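Filed under: Project Updates | Packing & Storage

Kedimby packing room, progress report, 22 January 2026

Hello again from Sandstead! It's been a busy stretch (more on the shelving in a moment), but the main thing is that we've settled on the totes and I'm really pleased with them. White plastic, open-topped, a nice thick rim to get hold of, and they sit square on the rollers.

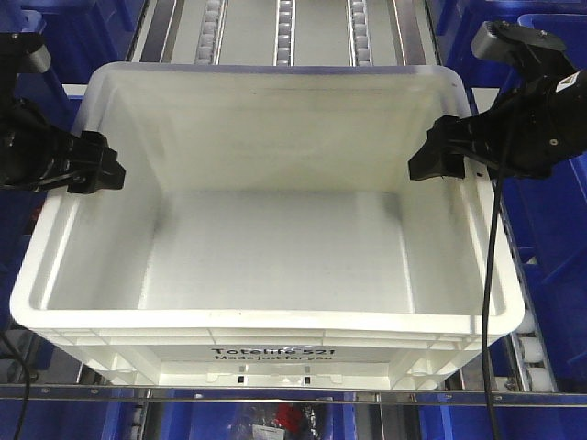
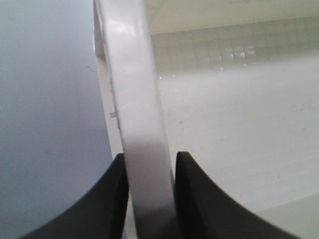 Will the 200 totes you paid for be enough to see us through to July?

They should be, provided we keep sending the empties back up the line the same day and don't let them pile up by the door, as we did with the old cardboard ones.

Now, numbers. We've packed 1,608 orders since my last report, 522 of them for the Canileo account, which has grown faster than I'd planned for. Canileo orders are small and fiddly, so I've given them their own bench and their own tape, and the muddles over labels have more or less stopped. The Sisodia orders are still bulky and still awkward, and I haven't cracked those yet. I'm trying them with the heavy things in first and the paper wrap tucked down the sides, but it's slow going.

The shelving is the bit I'm less happy about. Two bays are up and the rest is waiting on brackets, so the spare lids are living under my desk for now (I've bruised my shins on them more than once!). I've chased the supplier again and will let you know as soon as there's a delivery date.

Money-wise we're inside the budget, with the label printer still to buy. I'd like to move what's left from the cardboard line over to that, if you're happy for me to do it. Could you let me know before I place the order?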